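By the time the coffee is made at the Gindberg workshop, which used to sell carpets and still smells a little of them on damp mornings, Lorne Bouchard has usually been at it for an hour. He likes to start early, before the laser cutter gets going and the people with the canoe frame want their half of the floor back, and he likes to start with the wrists.

"The wrists are where I lose my evenings," he told me, cheerfully enough, on the first of my visits in March. The humanoid he and Ayanda Mnguni have been putting together is called Fondov, after a street one of them grew up on (they tell the story differently, so I've left it alone). It has taken them 16 months so far, and a good deal of that time has gone into teaching it to manage an ordinary bathroom.

Why a bathroom? Mnguni's answer is that a kitchen is what everybody tries first, and she had an aunt in Beaulieu who could cook perfectly well with bad hips but dreaded bending over to clean around the sink. So the pair of them bought a vanity for 300 dollars and set it up against a grey marbled wall, faucet and all, and they have been wiping it, or trying to, ever since.

The cables are the thing visitors ask about. Bouchard keeps a notebook of every lead on the robot, and when I saw it the last entry was number 733, although that includes the ones they have pulled out and thrown in a drawer – and the ones they have pulled out of the drawer again.

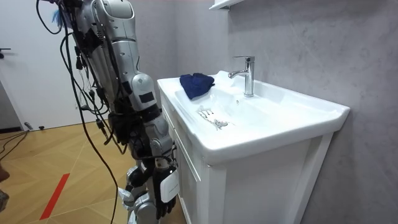

Mnguni would tidy the wiring last of all, she told me, since every loom she has ever tied up neatly had to be cut open again within the week, and she would sooner trip over a cable than hunt for one. Bouchard disagrees, and has bought a large bag of zip ties to prove it. The bag sits unopened on the shelf over his bench.

What they do agree on is going slowly. The arm moves at a pace that would drive you up the wall if you were waiting for the bathroom, and each new motion gets 9 clean runs before they let themselves speed it up. I watched an afternoon of this and enjoyed it more than I expected to, the two of them on folding chairs with sandwiches, calling out the joint that sounded wrong.

Next comes the cabinet under the basin, and a new set of finger pads from Civton that Bouchard has been talking about since I arrived. They were due in the mail the week I left.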